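23 June 2020
By Rivadeneyra, Year 11 Environmental Studies
Category: Student Reports / Waste and Recycling

What Skistbridge throws out: old computers and the transfer station

Our group looked at what happens to computers when households in Skistbridge are finished with them. We started in February with a paper survey, which went out in the Flivine neighbourhood newsletter. The newsletter reaches 2,000 homes and we got 471 forms back. We left out forms where the main question was blank.

The most common answer was that the old computer was still in the house, usually in a cupboard or the garage. People said they were worried about their files, or didn't know the transfer station took electronics. A smaller group had put one out with the hard rubbish.

The station charges no fee for computers. It accepts them at the shed behind the scales, but the sign can't be read from the road. We think this is the cheapest thing to fix.

We also looked at which parts are worth recovering. Circuit boards hold small amounts of copper and gold, and steel cases are sold by weight. Power supplies should be kept separate and not opened.

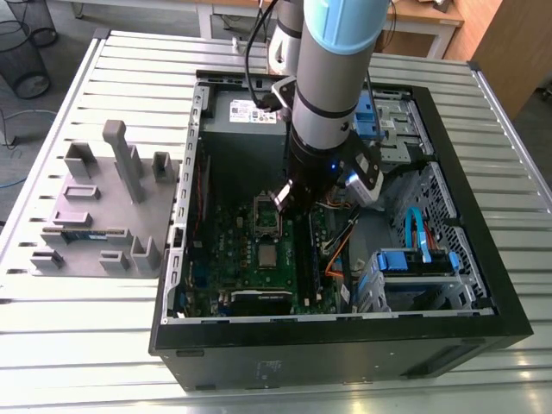
Figure 1. Desktop tower with the side panel off, showing the motherboard and power supply.

Our main recommendation is a drop-off day every 6 months, with a colour flyer explaining how to wipe a drive. Printing 400 flyers would fit within the school's budget. We didn't have time to ask businesses, so the results only cover households.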